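Section 4: Closing and reopening the shipping carton

Keep the carton your Jolerby shelf unit came in. You will need it if the unit goes back to Zatar for service, and it stacks well enough for long storage. This section covers folding the flaps, checking the seam, and opening the carton again without tearing it.

Before you start

Clear a table or a section of floor larger than the carton. Lay down a cloth or blanket to protect the finish underneath. Smooth out any large folds so the carton sits level.

Check that the foam corner blocks (part 226) are in place. The carton can't be closed flat without them, because the top panel of the unit will sit above the fold line.

CAUTION: Do not lift a carton by its flaps. The flaps are not rated for the weight of the unit.

4.1 Folding the flaps

1. Set the carton with the opening facing up and one long side toward you.
2. Fold in the two short flaps. Press each one down along its crease until it stays without being held.
3. Fold the far long flap over the short flaps.
4. Fold the near long flap over until the two edges meet at the center. They should touch but not overlap.
5. Place one hand on each side of the seam and press down evenly. Hold for a few seconds.

NOTE: If one flap springs back, open everything and crease that flap again. Pressing harder on the seam will only bend the board — the crease has to be right first.

4.2 Checking the seam

Look along the full length of the seam before you reach for the tape. A small gap at a flap corner is acceptable. A gap wider than 9 mm means something inside is pushing up, usually the hardware bag or a foam block turned the wrong way. Open the carton and move it.

Check the narrow sides as well. Flap edges that stick out past the side will catch on shelving and on other cartons.

4.3 Taping

1. Start the tape on one narrow side, 125 mm below the top edge.
2. Run it up, along the seam, and down the opposite side by the same length.
3. Rub the tape flat with a dry cloth.
4. For return shipping, add a second strip across each end of the seam.

Do not tape over labels. The Zatar return desk scans them on arrival, and a carton that won't scan is set aside until someone can enter it by hand. If a label is damaged, write the order number on the carton in marker and leave the damaged label where it is.

4.4 Reopening

1. Cut the tape at the two narrow sides first.
2. Slit the seam with a short blade. Keep the blade shallow — the top panel is directly under the flaps.
3. Open the long flaps, then the short ones.

For storage, stand the carton in a dry room, away from outside walls. Do not stack more than 464 mm high on top of it. Cartons kept in a garage should be checked each April for soft corners. Replace any carton with a soft corner before shipping; the Jelel kit includes a new one, packed flat.

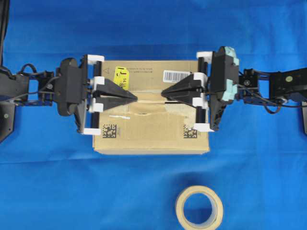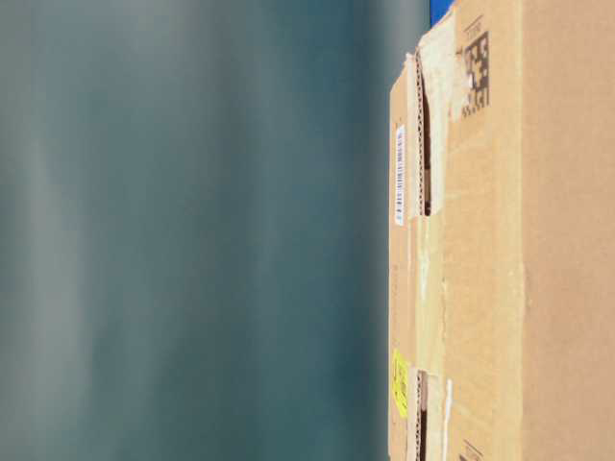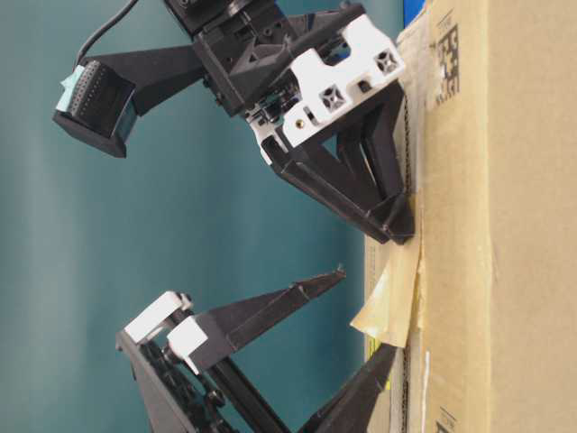 Fig. 4. Corrugated carton. Middle picture: labels on the narrow side, and the seam where the flaps meet.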